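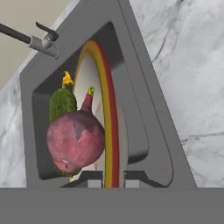
Beet, with a neighbor.

Mon 14 August. I promised to some of you that I will write about my food waste notebook when it is full. It is full since last night, so this is the thread. It is long, please have patience.

The notebook is simple. Every time I throw away something that could be eaten, I write what it was, why, and how heavy if the scale is near. Peels and bones I do not write. Coffee grounds also not.

There are 1,033 lines in it. I was ashamed when I saw this number. Then I looked closer and many lines are very small, like "half lemon, dry" or "rice, one spoon, stuck to pot".

The most common word is bread. I expected salad. When I lived in Gulel we bought bread every day and it was a small one, and here I buy the big sliced one and believe each time that I will finish it.

What helped with bread: I put half of the loaf in the freezer the same day I buy it, already sliced. From the freezer it goes directly in the toaster. It is not a new idea, my neighbor was surprised that I did not know it.

The second most common is herbs. Parsley, dill, cilantro. The store on Dahlgren Street sells them in a bunch so large that one person cannot use it, except if she makes tabbouleh for a wedding.

For herbs I have no perfect solution. A glass of water in the fridge with a bag on top works well for parsley. For dill it works for me only two days or three. If somebody has a better method for dill, please write it under this post.

Root vegetables almost do not appear in the notebook. Carrots a few times, beets only once, and it was my mistake, I forgot a cooked one in a box behind the yogurt. Raw beets are very patient vegetables.

A small beet lesson. If you buy them with the leaves, cut the leaves off when you come home, but leave a short piece of stem. The leaves take water out from the root. Cook the leaves the same evening, with garlic, like spinach.

Also, please do not peel before boiling. Boil with the skin, let them cool, and the skin goes away under your thumbs. Your hands will be pink until the next day - wear gloves if you have a meeting. 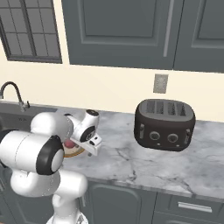

Counter with toaster.

Now the reasons. Next to every line I wrote one letter: F for forgot, M for cooked too much, B for bought too much, D for did not like. I thought that M would win. It was F, and not by a little.

So the biggest problem was not that I cook for six people (I do this also). I simply did not see the food. My fridge is deep, and the things on the back side live their own life there.

In July I started to keep one shelf at the height of my eyes only for food that must be eaten first. No box with a lid that is not transparent is allowed on it. After this change the F lines became more rare, but I want to see also a winter before I say that it works.

The D lines make me laugh. There are 19 of them and almost all are cheese. I buy an interesting cheese, I am disappointed, I wait politely until it is too old, and I throw it.

The heaviest single line is 800 grams of chickpeas. I soaked a full bag, then I got a fever and slept for most of the weekend. Today I would ask somebody to put them in the freezer. Soaked chickpeas freeze well, I learned this too late.

Some of you asked why I don't use an app. I tried Groltum for a short time. It is well made, but it wants to scan the barcode, and the things which I buy at the Droltidard market come in a paper bag from a person. A pencil is faster for me.

Did I save money? I think yes, but I did not measure it, so I will not give you a sum. What I can say is that I take out the kitchen trash less often, and it smells less.

If you want to start: put the notebook where the trash can is, and tie the pencil to it. Mine was in a drawer for the first 2 weeks and I wrote almost nothing. Also, do not write comments to yourself like "stupid". I did it in the beginning and then I did not want to open it.

I bought the second notebook already, the same kind but green. First line is from this morning: a heel of bread, F.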